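Washing machine in the same room as everything else, how do you live with it?
Dindetti

We've got a front loader against the wall in our big open workroom. Spin cycle is LOUD in there, and I'm on calls till 5.

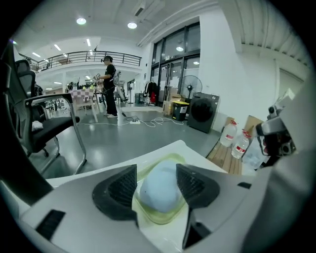

It's dark grey, with the clothes rack over by the glass doors. Would a mat help?

Imari
Check it's level first! Mine was walking all over till I fixed the feet (ten minutes with a wrench). Then try a thick rubber mat, and drop the spin speed for small loads.

Clutow
just run it at night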